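About Cornura

Hello, and thanks for wandering over to this page! I'm Úna, and Cornura is my little language school. We teach Irish and Polish to grown-ups, mostly in the evenings, mostly to people who swore at sixteen that they'd never sit in a language class again.

I started it after eleven years of teaching in secondary schools. I loved the kids (most of them, most days) but I kept meeting their parents at the gate, and they'd tell me they wished they could follow what their granny was saying on the phone. So I put a card up in the window of Szewczyk, the bakery at the end of my road, and got 3 replies. That was my first class. We met in my kitchen and got through a frightening amount of poppy seed cake.

Áine Dunne joined me the following September. She'd been teaching Irish in Galway and had moved over here for love and a better bus service, in her words. Áine looks after all our Irish groups and wrote most of the beginners' course, which we call Sosside. It's built on talking first. You'll be ordering a cup of tea and complaining about the rain before you've so much as looked at a verb table, and the spelling comes later, once your ear has settled down a bit.

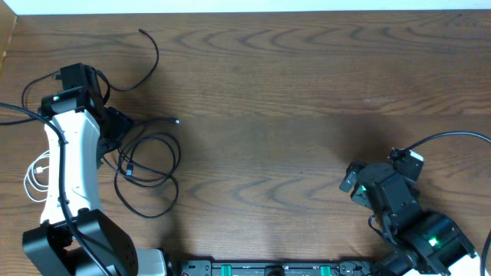 I take the Polish groups. I'm not Polish myself, so I remember exactly how it feels to meet seven cases for the first time – like being handed somebody else's tax return. We go slowly and we repeat things a lot. Homework is short, and if you haven't done it, come anyway. I mean that!

Groups are small, never more than 11 people, and you don't have to sit a test to get in. If you're not sure of your level, ring me and we'll have a natter until we've worked it out. Once you've got some confidence there's Trirkard, our conversation club, where we play cards and bicker in whichever language you're learning. Irish at one end, Polish at the other, and a fair bit of shouting across the middle.

We've just passed 100 students, which I'm very proud of. Áine says we should aim for 1,000 but she isn't the one who does the photocopying.

Booking for the autumn groups opens on 12th July. Evening places tend to go first, so if you can manage a morning, do tell me when you write. The form is on the contact page, or you can leave a message and I'll ring you back after class.

Úna Doherty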